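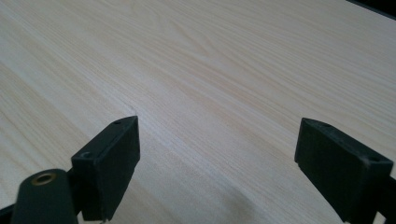 Surface Finishes for Shared Study Tables
Student project report, Worusthorpe

The project compared table finishes for the new study room at Flindmont. Li-hua Wei and Man-lok Ko prepared the brief – durability first, appearance second – within a budget of 800 dollars. A pale laminate with a fine wood grain was preferred, as its thin, darker tan streaks give some pattern to a light top. Cleaning trials will continue in March under Ho-yin Kwan.

Last updated: 17/01/2025

Print this page | E-mail this page

Related items
Seating Layouts at Piltar
Lighting Survey, Room 804
Edge Repair Methods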